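Work and Automation, Week 5 notes: What happens to the job when the arms show up

These are my notes from the lecture, cleaned up a bit for those of you who missed it. The Lambrakis chapter is still required and I'm not going to repeat it all here, so please read it (it's short, and the middle section on shift handovers is the good part).

Last week we ended on the difference between a job and a task, and I want to pick that up again. When people say "a robot took the job," they usually mean a machine took over two or three tasks and somebody had to rearrange everything else. The rearranging is what I care about in this course. It hardly ever shows up in the sales brochure!

Take kitchen prep, which a lot of you have done for money. Ask a prep cook what they do all day and they'll say "chop stuff." Then you stand next to them with a notepad and you get a very different list: fetching, rinsing, tasting, moving a bowl six inches so the next person can reach it, answering a question about allergies while looking for the lid. In the Tramis study they wrote down 419 separate actions in one morning shift, and only a small part of them was chopping. So when you look at arms working with dishes and pans, try to think in that kind of detail. Which hand holds, and which hand does the other thing? Who decided where the bowl goes? 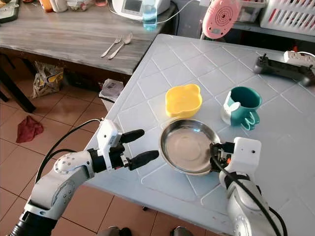

Two grippers and ordinary kitchenware, in both of these. 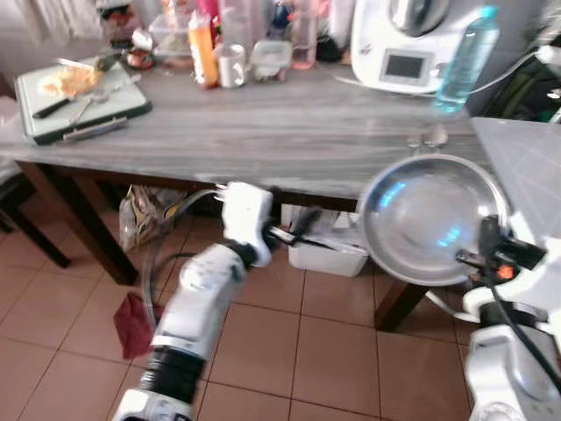 Back to the people, then. I gave you three questions to carry through the term, and kitchens are a nice place to try them out.

First, who sets up? A machine that handles dishes needs the dishes to be somewhere it can deal with, and somebody puts them there. At Skiner, the catering company we read about, setup was added to the morning crew's duties with no extra time for it. The crew started coming in at 5:40 instead of 6:00, unpaid, until a supervisor noticed. I find that story really telling, and we'll come back to it when we get to wages in October.

Second, who watches? Watching is work, and it's tiring in a funny way – your hands are idle but you can't wander off. Several of the Skiner people said they missed having something to do with their hands. One said she used to go home with sore wrists and now she went home with a sore neck. Is that better? We had a good argument about it in class and I don't think we settled it.

Third, who learns what? New hires used to pick up knife skills first and everything else afterward. If the first thing you learn is how to clear a stopped machine, you end up a different kind of worker, with different chances of moving on to another kitchen. Some people liked this a lot, by the way. Up to 27 of the staff signed up for the technical training, way more than management had planned for, and I don't want you writing papers where every worker is a victim.

For next time: finish Lambrakis, then pick a job you've had and write down every task from one hour of it. Be petty about it, I want the lid-hunting too. Bring it on paper, we'll be swapping.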